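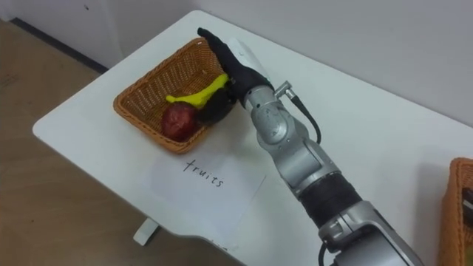
A banana and an apple sharing a basket. Fine for today's lunch, less fine by the weekend.

Keeping fruit past Wednesday

I shop once a week, usually too hungry, and for years I paid for it in brown bananas. There is a limit to how much banana bread a household will eat without comment. Ours is 11 loaves.

Most of the trouble is gas. Ripe apples and bananas give off ethylene, which tells everything nearby to hurry up and ripen. Avocados and pears are good listeners. If you want a rock-hard avocado ready for tomorrow, put it in a paper bag with a banana and fold the top over. If you want it ready for Saturday, keep the two of them in different parts of the kitchen.

Apples belong in the fridge, in the drawer, in a loose bag. I know they look nicer out. So did the ones I threw away in April.

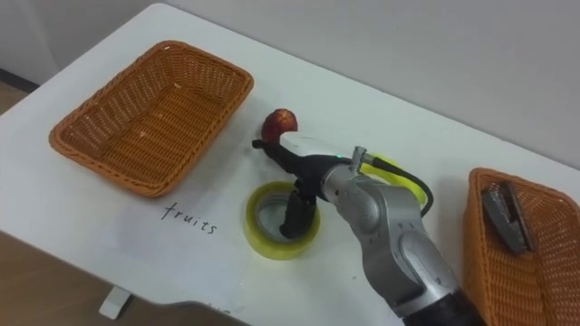
Wash berries right before you eat them and not a minute sooner. Damp berries grow fur, and they do it overnight, while you are asleep and can't defend yourself. Line a shallow container with a paper towel, spread them out, and pull any squashed ones as you find them. The same goes for whatever you keep the rest of the fruit in: a tightly woven wicker basket with a thick braided rim holds on to crumbs and sticky bits, so empty it now and then, go over it with a dry brush, and wipe it with a cloth wrung out in water and a splash of vinegar. Let it dry completely before anything goes back in. I once skipped that step with my old Latell basket and ended up with a small nature preserve.

Citrus is the easy one. Lemons on the counter last a week or so and then turn into golf balls. In a sealed bag in the fridge they keep for several weeks – longer than most of my good intentions.
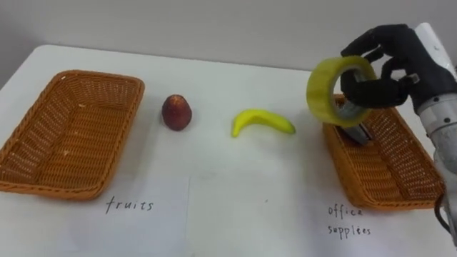 Limes dry out even faster, so they get the bag too. If one has already gone hard, roll it under your palm before cutting and squeeze out what you can. Then freeze the juice in an ice cube tray. Label the tray. Lime cubes look a lot like plain ones until they are in somebody's coffee.

Bananas can be slowed down a little by keeping them in a bunch and wrapping the stems in plastic. Once they're as yellow as you like, they can go in the fridge. The peel turns an alarming brown and the inside stays fine for days. Past that point, peel them, slice them and freeze them flat on a tray before bagging, or you will be chipping at a banana boulder with a butter knife.

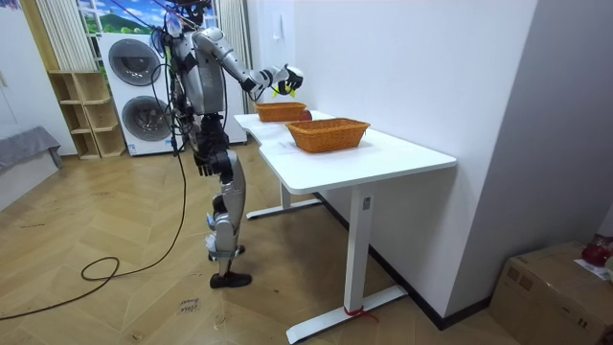
Roswitha Bühler writes that I am wrong about the stems: she has tried plastic, foil and a rubber cap from Kikik, and the only thing that ever worked in her house was buying fewer bananas. I have no answer to this. I bought 14 last week.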